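August 28, 2021

Finished *The Salt Lieutenant* before breakfast. It is the second of Ifor Parri's Karkard books and runs to 423 pages, and I think he could have done it in fewer. The first one had a proper heist in it. Most of this one is people waiting in a flooded town for the other army to show up.

I still liked it. Clisari, the girl who can hear metal, gets the best chapters, and the part where she walks across the foundry floor with her eyes shut is as good as anything in book one. Her brother is a problem. He betrays everyone on page 70, says he is sorry, and does it again near the end. I didn't believe it the second time.

Marjorie Nuttall lent me her copy in July and wants it back. She has written in the margins in pencil, mostly question marks. Next to the speech about the old king she put "said this already" — she's right, he did, in chapter 10.

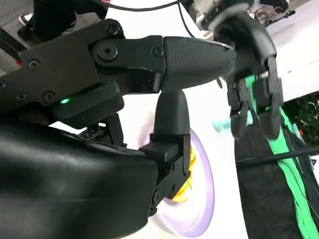
## Evening

Started the review for Gareth. He wants it short this time. I wrote two paragraphs on the flooded town and then cut one of them. I still don't know how to mention the brother without giving the whole thing away. Maybe I will just say the ending leans on a character who can't hold it up.

Waltraud called after supper. She gave up on the book halfway and went back to her old paperbacks. She says Parri writes weather better than he writes battles. I may ask if I can use that.

Left to do:

- check the spelling of Catterall, the ferry captain (two L's, I think)
- return Marjorie's copy
- ask Alfie if he wants to borrow the first one

Bed by eleven. Book three has no title yet.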